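## 6. Mounting and zeroing your Detura scope
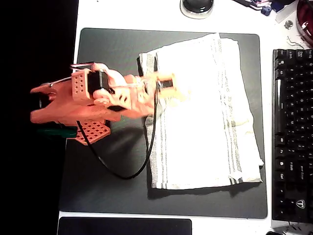 Now for the fun part! Before you start, remove the magazine, lock the bolt open and check the chamber by sight and by feel.

1. Set the lower ring halves on the rail and snug the base screws.
2. Lay the scope in the rings and slide it until you get a full, clear view at 9 power.
3. Level the reticle, then tighten the ring screws a little at a time, in a cross pattern, to 14 inch-pounds.
4. At the range, fire three shots at 25 yards, adjust, then move out to 100 and do it again. Watching that group walk onto the bull is a great feeling!

**Note:** Vidmar rings use a 6-screw cap. Start with the middle pair.

**Caution:** Don't use thread locker on the ring caps.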